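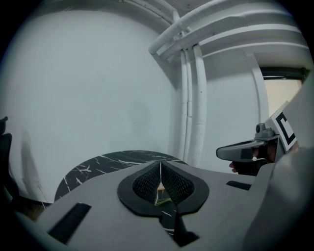 Moving my recipes out of the shoebox

16 September 2021

I spent most of August typing up my recipes. They had been in a shoebox since I moved into this apartment, on index cards, the backs of envelopes, and pages torn out of magazines. A few were my mother's, in pencil, and the pencil was getting hard to read. That was what made me start.

The box held 206 recipes once I had thrown out the duplicates. I had four copies of the same banana bread. Three of them called for different amounts of sugar, so I baked the one with the most stains on it and kept that version.

I tried a recipe app called Wisix first. It was fine for typing things in, but it wanted every ingredient on its own line with a unit picked from a menu, and "a handful" was not on the menu. Neither was "enough." After two evenings I gave up and switched to plain text files in one folder. Each file has the name of the dish, where I got it, the ingredients, and the steps. I can search the folder for "lentils" and get everything with lentils in it, and I don't need more than that.

The naming took longer than I expected. At first I named files after whatever was written on the card, and I ended up with "Soup," "Soup 2," and "Good soup." Now the main ingredient goes first, so it's "carrot soup with ginger" and "potato soup, the thick one." Desserts start with the word dessert. I know that isn't consistent.

Yogesh Sachdeva from my old office gave me his dal recipe years ago over the phone, and my card had only six words on it. I wrote to him and he sent back a full page. I had been leaving out the second round of cumin the whole time. I made it again last weekend and it was much better. His page is now in the folder exactly as he wrote it.

For my mother's cards I typed the text and also scanned the card, front and back. Her measurements are in a coffee cup she no longer has. I filled my nearest match with water and weighed it, and I've put grams in brackets after each of her cup amounts. The dumplings came out right with those numbers. The honey cake did not, so that one still has a question mark in the file name.

I print the ones I cook most and keep them in a binder on the shelf by the stove. Phones and dough don't mix well. The rest stay on the computer, with a copy on a memory stick in my desk.

I still have the shoebox. It has the scanned cards in it and a rubber band around the outside. Next I want to do the pickles, which are in a separate notebook and mostly in my aunt's handwriting.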